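4. How People Name Dark Clothes

The pale end of the wardrobe gave us few surprises. White, cream, beige and gray behaved much as earlier work on color naming would lead one to expect, and Section 3 deals with them quickly. The dark end is where the material comes alive. Black and navy items drew more words, longer descriptions and more arguments than anything else in the Planstead swap listings, and we found ourselves returning to them long after the main coding was finished.

4.1 Material and coding

The corpus holds 2189 listings written by members of the Planstead clothing swap, a free online board where people post what they want to pass on and say in their own words what it is. We took our copy of the board on 3 February 2023 and made no additions later. Each listing has a title, a body text and a field for size. There is no menu of colors to pick from, and this is the great gift of the Planstead board to anyone interested in how people talk. A writer who wants to call a sweater "blackish, from the good years" is free to do so, and one did.

Masanobu Tanabe coded the color words in every title and body text. The first author then coded a subset of 200 listings without seeing his codes. Disagreements were talked through and the coding guide was changed in 2 places: "charcoal" was moved out of the black group and into the gray group, and "midnight" was given a code of its own after we failed to agree on whether its users meant a blue or a black. We still don't agree. Misspelled color words were counted with their standard forms, and color words inside shop or band names were dropped.

We also ran talk-aloud sessions with members of the board. Participants sat at a table, looked at garments laid on a plain cloth and wrote a listing for each one while saying what came to mind. They could pick the garments up, turn them over and carry them to the window. Most did all of these within the first minute, and the transcripts are full of rustling.
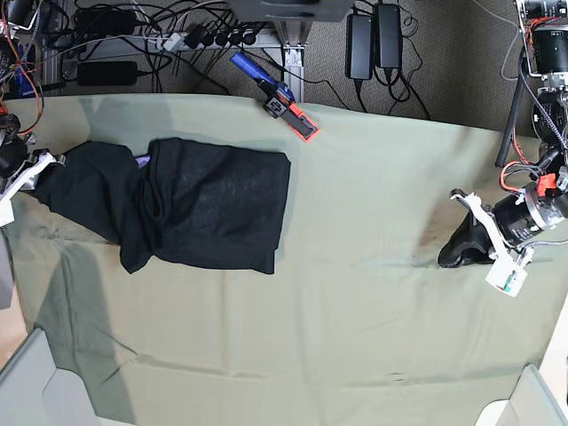

Figure 1. A black garment, partly folded, on a muted gray-green cloth.

4.2 Black as a plain word and as a busy one

In titles, "black" is about as plain as a word can be. It stands alone, it comes first, and it is seldom softened. A title such as "Black knit top, M" tells the reader where to look in the rack and goes on to other matters. In body texts the same word gets busy. It picks up "true", "washed", "soft", "nearly", "still very" and, in one cheerful listing, "as black as when my sister stole it the first time".

We read the added words as reports on wear. A writer who says "still very black" is speaking about the past of the garment and about how kindly it has been treated. The reader learns something about the laundry habits of a stranger, and judging by the replies under the listings, readers care a good deal. "Still black how?" asks one. "Black like jeans or black like a suit?" asks another. These little follow-ups are a pleasure to read, and they carry information that a fixed color menu would have wiped out.

Texture does some of the same work. Thin knits and sheer fabrics let whatever is underneath shine through, so the color a writer names depends on the surface the garment happens to be lying on, or on who is wearing it. Participants noticed this without any prompting. Several lifted a single layer away from a folded stack, held it over their own hand and changed the word they had just written. "Black" became "black but see-through" or "smoky". One participant crossed out her first attempt and wrote "black when folded", a phrase we have grown very fond of and now use among ourselves.

The effect of layering deserves a proper study. In our data it shows up only where a writer bothers to mention it, and we suspect that many people see the change and consider it too obvious to put down.

4.3 Navy and its neighbors

Navy is the troublemaker. Listings that use it are more likely than any others to carry a correction, either from the writer ("sorry, navy! looked at it outside") or from the person who picked the item up. Corrections run in both directions, but the move from black to navy is far more common than the move from navy to black. Once a person has seen the blue in a dark garment it seems very hard to stop seeing it.

Our participants had clear ideas about how to settle the matter. The most popular test was to lay the doubtful item against something known to be black, usually a sock or a phone case. The second was daylight. A third, which we hadn't met in the literature and were delighted by, was to pinch up a fold and compare its ridge with the hollow beside it. According to the participants who used this test, navy "comes up" along the ridge where the light catches it, while black only gets grayer. We can't say whether the test is reliable. The people who used it were certain.
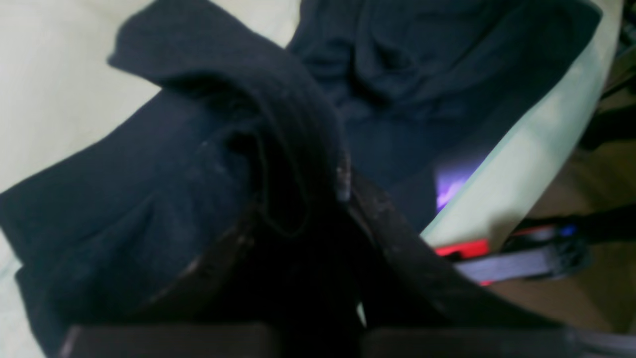
4.4 Garment type changes the word

The same dark cloth doesn't get the same name in every garment. This was the finding we least expected, and it held up however we cut the listings. Trousers are called black with great ease. Sweaters, scarves and dresses of comparable darkness attract a wider spread of words, among them "ink", "coal", "midnight" and "off-black". Coats sit somewhere between.

One explanation is plain habit. "Black trousers" is a fixed phrase in American English, needed for waiting tables, for choir and for funerals, and it is ready on the tongue before anyone has looked closely at the cloth. Participants wrote it quickly and went straight on to length and waist. When we asked a few of them to look again, they were happy to find brown or green tints in trousers they had just called black, and just as happy to leave the listing as it was. One of them explained that "black trousers" is the name of the thing, and that its color is another question.

A second explanation has to do with use. A person who needs trousers for a dress code wants to know whether they will pass. A tint that shows only in a good light is of no interest to a shift manager. For a scarf, chosen to go with a particular coat, the tint may be the whole point. Writers seem to know this and spend their words where a reader will want them. We find this kind of everyday skill thrilling, and it is easy to miss if one looks only at how often each word occurs.

There is also the matter of stray color. Dark cloth can take on a patch of tinted light that a paler cloth would hide, and a writer has to decide whether the patch belongs to the garment. On black trousers laid flat, a little purple near the waistband may be nothing more than a reflection. Participants usually tested such patches by shifting the garment a few inches and looking again. 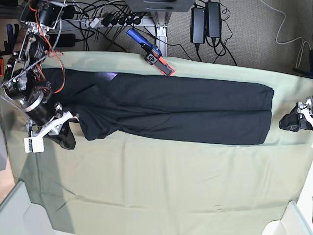
4.5 Differences between the pickup points

Swapped items in Planstead change hands at three pickup points: Plekberg, Nekuva and Kairys. Each has its own regulars, and each turned out to have a taste in words. Listings for Kairys are short and stick to "black" and "navy". Nekuva writers enjoy a comparison, and all but 6 of our food-based color words ("licorice", "burnt toast", "blackberry") come from there. Plekberg has the longest replies and by far the most corrections.

We don't want to lean too hard on these differences. A few lively writers can set the tone for a whole pickup point, and "licorice" spread through the Nekuva listings in a single May after one member used it for a raincoat. Still, the speed of that spread - and the good humor with which others took it up - suggests that color words on the board are shared property. People read one another's listings closely and borrow what they like.
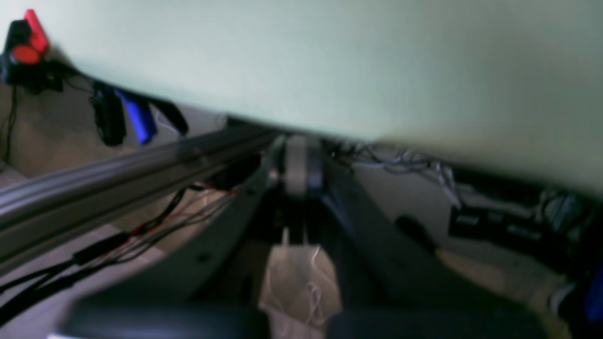
Background color is the last factor we want to raise, and it ties the earlier parts of this section together. Color words are chosen against whatever lies nearby, and the writers in our corpus photograph and describe their clothes on beds, rugs, kitchen tables and lawns. A pale green ground is gentle on dark cloth, and in the sessions it drew few remarks. A small spot of strong color is another story. Something bright red at the edge of a mint-green surface pulls the eye at once, and a dark garment placed close to it may well be judged differently from one that has the green to itself. Our listings can't separate the two cases, as few writers say what the garment was lying on. A follow-up in which the ground is varied on purpose, with the same black and navy items each time, would be simple to run, and we would love to see it done with members of a board like this one writing freely in their own words. Section 5 takes up the replies and looks at how a correction is offered, accepted or politely ignored.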